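Notebook – Flornis packing cell, January
Entry by Z. Mikuš, cc Bjarke, Manolis

09:40. Picked up from the last entry. The Barov arm on line B now takes the sorting step for the small household goods, and the two people who used to sort there have moved to demonstration work at the tables. This entry is mostly about what that move means for the shift. Arm results are in Bjarke's log.

Staffing. Before the change the sorting step had five people across the shifts. It now has two, both on exceptions: torn labels, mixed cartons, anything the arm sets aside. Evangelia Kouris asked for a written description of the exceptions job, as the old sheet still lists lifting and counting duties that have gone. Draft is with Makis. Pay grade is unchanged until the review. I have asked for that in writing as well.

Demonstration work. Operators sit at a table and handle ordinary items with a hand-held gripper on each hand. The sessions go to Teuber, who train on them. Feedback so far:

– Wrists tire before shoulders. Evangelia stops after some 9 minutes and shakes her hands out. The Oteo schedule assumes longer blocks. I would shorten the blocks and keep the total as it is.
– People who packed by hand for years are slow at first with the grippers. They reach for the item with their fingers and then correct.
– Talking on the line was normal. At the tables it has mostly stopped, though nothing in the instructions forbids it. Manolis raised this and I agree it should be stated that talking is fine.
– The timer is disliked. Two operators read it as a pace target. It only marks the length of the recording. Either we say so at the start of each shift or we move it out of their view.

11:15. Walked the tables with Manolis. Checked seating, cable runs and what is set out to handle. Cables near the front edge of a table need clips, on our side to fix. Tables stand closer to their neighbors than the layout drawing has them. Chair height is set by whoever sat there last; proposed a mark on the column for each regular user.

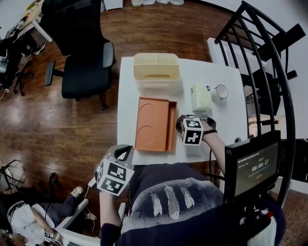 Table work, gripper on each side, orange container and cream organizer set out. Timer at 00:00:12.

13:30. Call with Bjarke. He wants the item sets changed more often. No objection, but the changeover is done by the operators and is not in the time allowance. Added it as a line in the plan. He will check whether Teuber accept shorter blocks without a new agreement.

Rotation between exceptions and tables: Makis prefers a half-shift swap. Evangelia would keep whole shifts, as she finds the switch back to bare hands awkward. Trying the half shift first with those who want it.

Open:
– exceptions job sheet, Makis
– cable clips, me
– wording on the timer and on talking, Manolis
– block length, Bjarke to confirm with Teuber
– wrist complaints to be logged by table and by block, starting with the next shift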